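Section 9: Wiring up the Zullix LED driver

Right, you've got the driver out of the box and you're itching to light something up. I was the same with my first one! Give me five minutes before you connect anything, though, as most of the emails I get from Florkau customers come back to the steps in this section.

Before you start

You'll need a small flat screwdriver, wire strippers and a multimeter. The lead with the inline fuse is in the bottom tray of the box (people throw it out with the cardboard all the time, so have a dig around). Have a look at the label on the end cap too. If it says Falix, you've got the older model and the terminals run the other way round, so use the Falix sheet for the wiring and come back here for the dimming.

CAUTION: The mains side has to be connected by a licensed electrician. I mean it. Everything below is for the low-voltage output side only, with the mains switched off at the board.

Connecting the output

1. Check that the mains is off, then check again with the multimeter.

2. Add up the load on your strip. Your total should sit comfortably under the rating printed on the driver. I like to leave a fair bit spare, especially if the driver's going in a cupboard where it can't breathe.

3. Strip a short length off each wire and twist the strands tight. Stray whiskers of copper are a pain, and I've chased one for a whole afternoon.

4. Positive goes to the terminal marked V+, negative to V-. Tug each wire once the screw's down. If it moves, do it again.

5. Clip the cover back on before the power goes on. It should click at both ends.

Note: Keep the output cable as short as you can. Long runs drop voltage, and the far end of your strip will look a bit tired and off-colour compared with the near end. If you can't avoid a long run, go up a cable size or feed the strip from both ends.

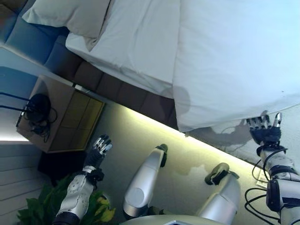
Setting the dimming

There are 2 dials under the little rubber flap. The left one sets the minimum level and the right one sets the fade time. I start with both turned fully down and bring the minimum up until the flicker goes away.

6. Turn the power on and wait for the green light on the driver.

7. Run the dimmer all the way down, slowly, and adjust the left dial.

8. Set the fade to whatever you fancy. I like it slow!

If the green light blinks and nothing comes on, switch off and look at your polarity first. If that's fine, look up fault code 382 in the Calloway controller section, even if you bought your controller somewhere else.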